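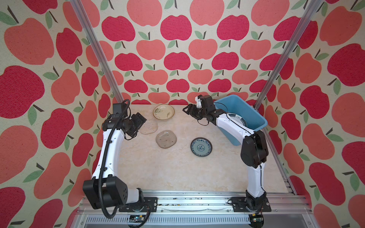
Bogdan Lungu says I should have told people to order a spare roll before I told them anything else, and he's right, so this thread starts with the spare roll.

1/ Order one more roll than the calculator gives you. The calculators assume a plain paper or a small repeat. Big fruit, big leaves, big birds all waste more at the top of each drop.

2/ Order it all in one go and check the batch number on every label before you open anything. Two batches of the same red can look fine on the roll and wrong once they're side by side in daylight.

3/ I spent £209 on paper for our back bedroom, including the spare. It's from Fleury, who are slow to deliver but pack well. The first delivery had one roll from a different batch and they swapped it by the following Tuesday.

4/ Apples on cream, or anything else on a pale ground, will show a dark wall through thin paper. We had navy under ours. Two coats of white first, then lining paper. I skipped the lining on the chimney breast and I can see where.

5/ Fill, sand, wipe down, then leave it overnight. New plaster needs a mist coat and a lot longer.

6/ Paste the wall or paste the paper? It says on the label. Ours was paste the paper, with 15 minutes' soaking before hanging. Use the same time for every length or they stretch differently and the pattern drifts.

7/ Don't start in a corner. Our house in Novevville was built cheaply and not one corner in it is straight. Use a plumb line for the first drop on each wall and ignore the door frame.

8/ With a large pattern, decide what you want at the ceiling before you cut. Half an apple along the top looks odd if the ceiling slopes, as you get a bit more of it as you go along. I moved ours down so there's mostly background up there.

9/ Internal corners: cut the length so a narrow strip goes round, then hang the offcut over it with a fresh plumb line. You lose a little of the pattern. It shows less than a crease.

10/ Blades. Wet paper tears on a dull one. I got a box of 100 Ustura blades and changed after every second length. There are plenty left for the hall.

11/ Sockets: power off at the board, loosen the faceplate, trim so the paper tucks just behind it. Don't do this with foil paper.

12/ Ashok Vashisht asked about getting someone in. We did get a quote, for that room plus the stairs and landing, and it was £1,848 without the paper. I'd still pay for the stairs. I've looked at the ladder arrangement on Vindeo videos and I don't fancy it.

13/ Wipe paste off the face as you go with a clean damp sponge, and change the water often. Dried paste goes shiny.

14/ Keep windows shut and the heating low while it dries. Small bubbles on ours had gone by morning. One by the window hadn't, so I slit it and stuck it down with a small brush.

15/ Keep a label and a decent length of the leftover paper in a dry cupboard. Ours is on top of the wardrobe for now.

16/ Landing next, probably in May, in something plain.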